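Bindery notebook, April

Started the paste comparison for the Tetcombe ledgers. Batch 612 is plain wheat starch, cooked in the double boiler and strained twice. The other pot is the Pistex ready-mix, straight from the tub. Used 100 g of each and thinned both with the same filtered water.

Starch went on well but wanted a second coat at the spine. Pistex grabs faster and leaves less time to shift the cloth. I lined up one board badly and had to peel it back, which lifted some fibers at the corner — set that one aside as a practice piece.

Lodhi cloth in both cases, grain running head to tail. The Uvinano sheets are too stiff for the turn-ins, so I kept them for flat boards only. Knocked the board edges down with 400 grit before covering. Should have done the inside edges too.
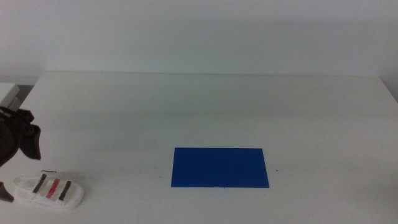
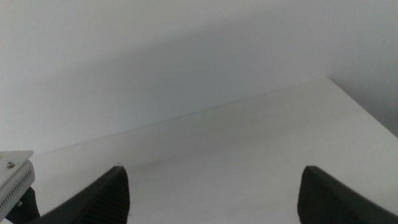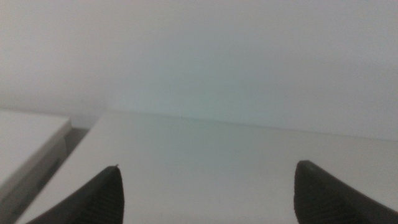 White work surface, April

Everything into the press at noon under blotters. Left it 4 hours, then changed the blotters and tightened again. Starch boards were pulling slightly toward the cloth side at the change. Pistex boards flat so far, but the smell is stronger than I remember.

To do: order blotters, wash the big brush properly, label the offcuts. Check the joints tomorrow morning before opening any of them fully. If the starch boards still pull, line the inside with the thinner paper and press again.

Comments (4) Share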